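3.2 식탁 위 물건의 배치

솔직한 고백부터 하자면, 나는 상차림 연구를 시작하기 전까지 접시 놓는 자리에 규칙이 있을 거라고는 생각도 안 했다. 그런데 가정 29곳의 식탁 기록을 쭉 펼쳐 놓고 보니 다들 나름의 버릇이 있더라! 특히 소스병이 그랬다. 세워 두는 집과 눕혀 두는 집이 꽤 뚜렷하게 갈렸고(우리 집은 눕히는 쪽이다), 눕힌 병은 접시 위에 올라가 있는 일이 많았다. 그림 2도 눕힌 쪽에 넣었다.

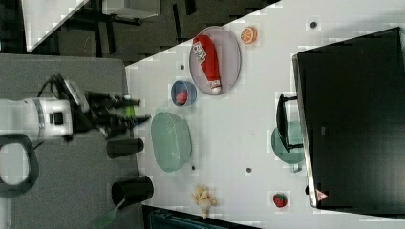
그림 2. 흰 상판 위의 배치. 연보라색 타원 접시에 케첩병이 누워 있고, 연두색 타원 접시는 비어 있다.

내가 오래 들여다본 건 케첩보다 그릇 바깥이었다. 오렌지색 감귤 조각도 딸기도 접시에 담기지 않고 상판에 그냥 놓여 있다. 빈 접시가 바로 있는데도 말이다. 나는 이런 경우를 '곁놓임'이라 부르고 따로 표시했다. 반면 파란 작은 그릇의 빨갛고 둥근 것은 '담김'으로 넣었다. 모니터 받침 밑에 일부가 들어간 청록색 둥근 접시는 한참 망설였는데, Gemma Parsons와 12월 내내 메일을 주고받은 끝에 '보관'이 아닌 '밀려남'으로 정리했다. 이 구분은 4장에서 다시 쓴다.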